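How to read a venue's "capacity" before you sign

Every convention center brochure leads with one big number. Don't trust it yet.

1. Ask for the layout. A hall sold as holding 3000 may mean standing, with no stage. Fankhauser quoted us that, and with seats and aisles it came down fast.

2. Ask who signed off on it. You want the fire permit, not the sales sheet.
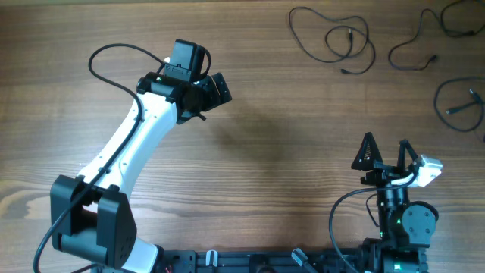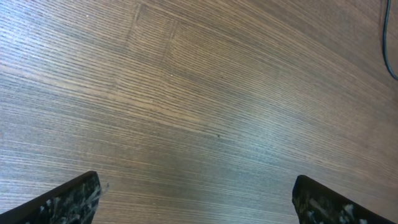

3. Get the floor plan on paper, with the date it was drawn. Renderings of a new wing prove very little - half of them show walls that get moved. Spread the sheets out on a wooden tabletop like the one in both shots and mark every exit, pillar and loading door in pencil.

4. Check the move-in window. "Flexible" at Fankhauser meant 90 minutes.

If the sales office won't put the seated figure in the contract, keep looking.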